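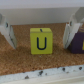

Can a robot arm put away toys and kitchen stuff yet?

Posted by Signe Laxdal

I run a small daycare in Trotdale and most of my evening goes to picking up. Letter blocks, bins, cups back in cupboards. My brother-in-law keeps telling me an arm on a table can do this now. I have $3,508 left in the equipment budget. Is it worth looking at this year, or should I wait?

Velimir Stoyanova

Depends on the chore. Picking one block off a flat surface and dropping it in a bin is fine if the block fits between the fingers and nothing is crowding it. Cupboards are harder. The arm has to reach in past the side walls and keep its own cable out of the way.
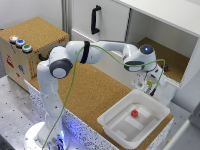 The other problem is that an arm bolted down only reaches what is near it. Your toys are on the floor in 6 different corners. You would end up carrying everything to the robot, and by then you could have put it away yourself.

Preben Sveinbjörnsson

no. buy more bins

Heiðrún Eyvindsson

I do packing at Mogensen and we tried an arm on small parts for 14 weeks. It was good at the same move over and over – slow, but good. A part lying at an odd angle against the side of a tray still needed one of us. I'd hold the money and ask again next April.

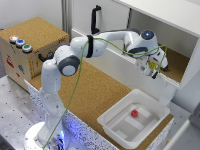
Related threads

Robot vacuums and rugs with fringe
Labeling shelves for kids who can't read yet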